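Ikatwood Handwoven Cotton Throw

We've been weaving this throw at Plullo for a good long while now, and it's still the one we reach for ourselves when the evenings turn chilly. Each one comes off a wooden floor loom in Omprakash Nishad's workshop, and the soft, feathery edges of the pattern come from tying and dyeing the yarn before a single row is woven.

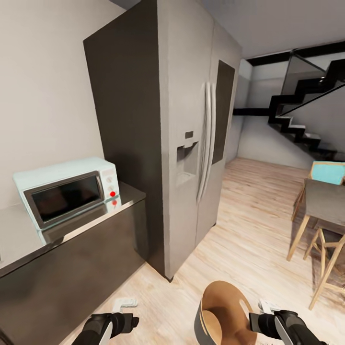
Tayla Prendergast wrote to us in February that hers had been through the washer more times than she could remember and had only gotten softer. We do love hearing that!

Colors are Indigo, Madder and Ambrose (a warm honey shade, and the one that sells out first). The dye lots vary a little, so if you want a matching pair, please order them together.
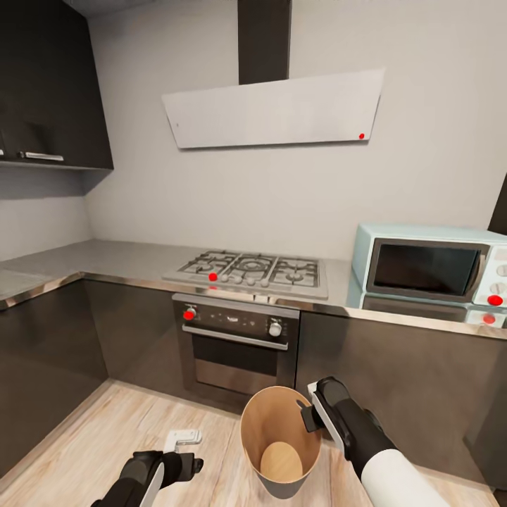
Can I put it in the dryer?
Low heat is fine, though line drying keeps the fringe looking its best. Wash it cold, with colors like its own.

How to use it

Over a bed, over your knees, over the dog if he insists – it's a forgiving sort of blanket. Madder is the deepest of our reds, and folks often worry it will be too much for a room. We'd say give it a try, particularly if you already have something warm for it to talk to, like a red-orange brick chimney beside a plain white wall. Fold it with the fringe facing out and let it be a bit rumpled.

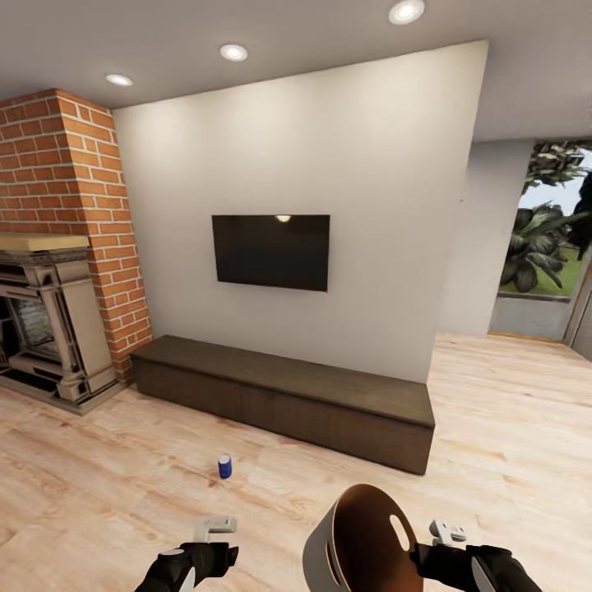
Fringe is knotted by hand, and now and then a knot works loose in its first few weeks. Just tie it again, snug against the weave. For a quieter look, Ambrose sits very nicely near a light-tan mantel shelf and won't fight with anything else you own.

100 percent cotton. Price: $79. Extra yarn for mending is tucked in with every order.

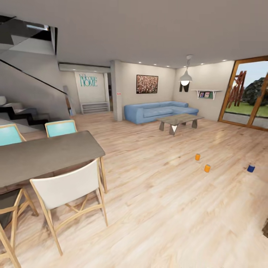 Shipping and returns

Orders leave us in the morning. Send it back unwashed if it isn't right, and Aarti Gautam will sort out your exchange.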